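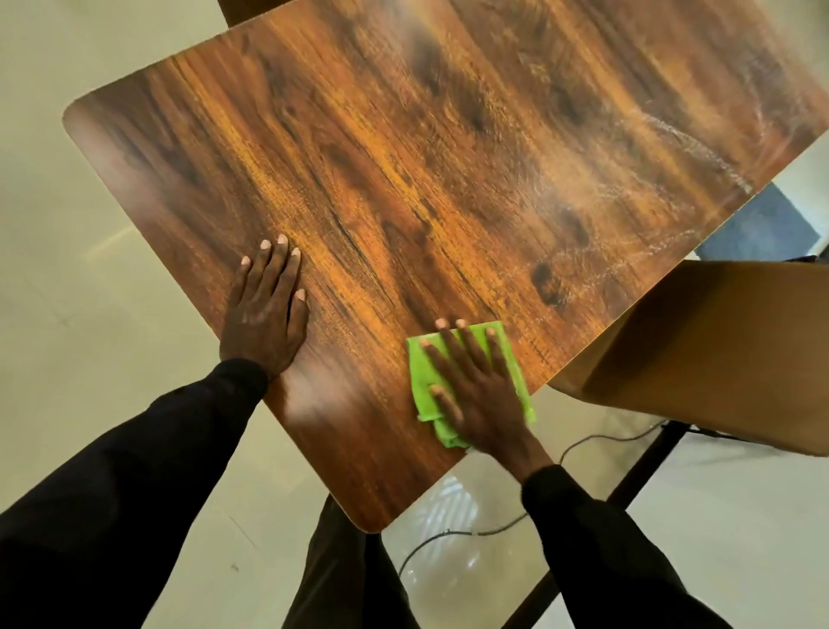 Wiping tables: how many is enough?

gritstone_gran
Posted 10 September 2022

I've been recording household chores for the Uslow set since January, head camera on, both hands in view, and the sheet for this batch wants 300 clips of surface wiping. I have done 56. My table has never been so closely studied. Does anyone know if they want the same wipe over and over, or should I be mixing it up? The notes say "natural variation", and after this many goes I have no natural anything left.

pelmet
Mix it up. I did the Ikville kitchens lot and they sent back a great heap of mine for being too alike. I'd found a nice rhythm, left to right, fold, left to right, and apparently the model had found it too and would do nothing else. Change hands, change where you start, bunch the cloth up sometimes.

oddsocket
Disagree with pelmet. If you vary everything at once, the thing can't tell what matters. I label clips for a living (stop laughing) and the useful ones are boring. Same cloth, same grip, move one thing at a time. People who "mix it up" end up wiping like they're conducting an orchestra.

pelmet
My orchestra passed review on the second go, thank you.

gritstone_gran
So that's one vote for chaos and one for tedium. What about the bits either side of the wipe? I've been starting with the cloth already in my hand.

oddsocket
Don't. Fetching the cloth and putting it back are the parts every set is short of. Everybody films the wiping. Then the robot gets to the end of the table and has no idea what a cloth is for when it isn't moving.
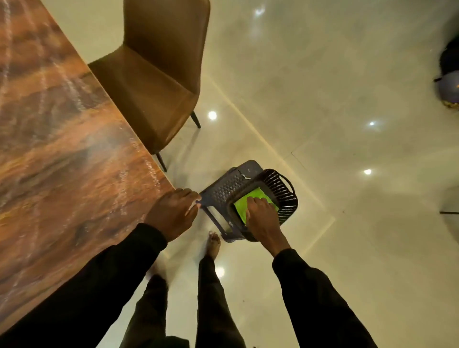 And go slowly when you let go of it. Half the clips I get have the hand whipping away the moment the cloth lands, so I'm left guessing which instant to mark as the release. Give me a beat with the fingers still on it. Also look down at what you're doing. The camera goes where your face goes, and I have watched many long minutes of skirting board.

tinlid_9
Seconding the looking down. My first 4 sessions for Dovstead were mostly a lovely record of my curtains.

Not sure I agree about fetching and putting back, though. Our sheet said one task per clip and they were strict about it. If the wipe and the tidying are in the same file you may find the whole file thrown out.

oddsocket
Then cut it in two. The cutting takes seconds.

tinlid_9
It does if you're allowed to cut. We weren't.

pelmet
Symonenko lets you cut, Dovstead doesn't, and Uslow changes its mind. Read the sheet again, gran, it's usually on the last page in the smallest writing.

gritstone_gran
Found it. Last page, smallest writing: "Continuous takes preferred." Preferred! So I can cut but they'll be sad about it. I'll leave the putting away in and do it slowly.

mudlark424
Can I ask what they pay you for this?

pelmet
Less than a cleaner gets.

gritstone_gran
And a cleaner is allowed to stop when it's clean. Back to it, I'll post when the first lot's been through review.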